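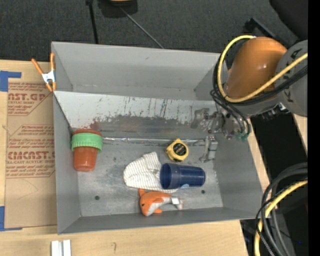
What goes back into the gray bin at the end of a session, and what gets pulled? Soft items and the plastic cups go back as a set; anything with a cracked rim, an open seam or a loose label goes to the repair shelf with a tag on it.

**Bin notes, June 2024**

Second entry on the gray bin. The first one (April, Malou's handwriting) covers the old contents and is mostly out of date. I have left it in the binder for the cleaning log on the back.

**Contents, current set**

- Cups, plastic: reddish-orange, light green, dark blue. The green one sits over the reddish-orange one at the moment. The blue one is separate and has a small pale blue mark low on the side. Leave the mark alone until Malou has checked it against her list.
- Cloth, white with thin gray-brown stripes.
- Tape measure, yellow, round black label. The lettering on the label is too small to be of use to anyone, so log it by color.
- Plush, orange and white. Dolphin or fish, the log has it both ways. I am writing "plush, orange" from now on and suggest others do the same. White fabric tag at the tail stays on.

**Bin condition**

The inner back wall is pale along the upper part and gets darker and more worn toward the floor. Dark vertical scratches near the center. Reddish smudge low on the left, just above the cups. I tried a dry cloth on it, then warm water with dish soap, and could not decide if it had faded. Next step is the Zetex cleaner at 1:40, on a patch no bigger than a thumbnail. The pale stains on the floor get the same treatment if the patch looks all right the next morning. No abrasive pads on any of it, there are enough scratches.

The two small round holes in the floor, lower left and lower right, are to be left open. Elfriede asked whether they should be taped. I would prefer not to. Tape edges collect lint from the cloth and we were picking it off the old bin for weeks.

**Cleaning the contents**

Cups: warm water, soap, rinse, air dry upside down on the rack. Separate the green from the reddish-orange first. If they stick, hold the inner one under cold water and twist -- do not lever them with a screwdriver, see the April entry. Green has a ribbed lower edge that holds dirt. Toothbrush.

Cloth: machine, 40 degrees, no softener. Softener changes how it bunches up and the notes from before and after stop being comparable. Do not iron. It can go back crumpled.

Plush: hand wash only, mesh bag, then flat on a towel overnight. Keep it off the radiator. Check the seams at both orange fins and where the belly narrows to the tail. Elfriede has matching orange thread in the Wemamden tin, second drawer.

Tape measure: wipe the case with a barely damp cloth. Pull the blade out to 60 cm, wipe both sides, let it back in by hand. Letting it snap back is how we lost the end hook on the previous one.

**Storage**

The Dulance crate is now the home for everything not in the bin. I lined it with the brown felt left over from the bench. It takes the cups, the cloth and the plush with the lid shut, but the tape measure has to go in on its side. Arnardóttir quoted 80 for a taller crate with dividers and I said no for now. Two cardboard strips cut to size do the same job.

**Open points**

- Malou Bjarnason to confirm the mark on the blue cup and whether it needs to be listed.
- Elfriede Frerichs to look over the plush seams when she next has the thread out.
- Patch test on the smudge. Mine.
- New log sheet. The present one has a single column for "cups" and people have been writing colors in the margin. Needs one column per color and a wider one for remarks.
- Wooden tabletop under the bin: lift the bin when moving it, do not drag. Felt pads would help if there is any felt left after the crate.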